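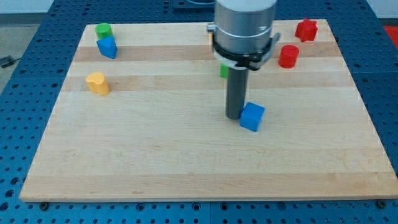 maple butcher block, strips run left to right

Oiling a maple top – how long before I can use it?

posted by drestanel in Kitchen & Wood

Finally put the first coat of mineral oil on a maple top for my kitchen cart. Can says wait overnight, my neighbor says 2 hours, a video said three days. Also it still feels kind of tacky in spots. Did I use too much? No sink near it, mostly bread and veggies. Want to use it before Thanksgiving and I still need to do the underside. Thanks in advance

brirudby
641 posts

Tacky = too much oil sitting on top. Take a dry cotton rag and rub hard, then flip the rag and do it again. Plain mineral oil never really hardens so you're not waiting for it to cure, just to soak in. I leave mine overnight, wipe in the morning, use it. If the can says oil AND wax it's a diffrent thing, let it sit a full day.

Do the underside too – same number of coats as the top. I skipped it on my first one and it cupped so bad a pot would rock on it. Had to sand the whole thing flat, took 9 evenings.

New wood drinks a lot. Coat a day for the first week, then monthly, then whenever it looks dry or water stops beading. End grain needs extra, go back over the ends after 20 minutes or so.

cunmont

olive oil works fine and you already have it

brirudby

Please don't, it goes rancid. Smells like old crayons by spring.

radonjic_k

Agree with the overnight answer. One thing to add, if its still sticky after rubbing, sprinkle a little salt and scrub with half a lemon, rinse quick, dry it standing up so air gets both sides. Then thin coat. Been doing mine that way 8 years, no cracks. Store the rag flat outside till dry if you ever switch to linseed or tung – those can heat up in a pile.

drestanel

Rubbed it down, way better. Can says oil and wax so will give it the day. Underside tonight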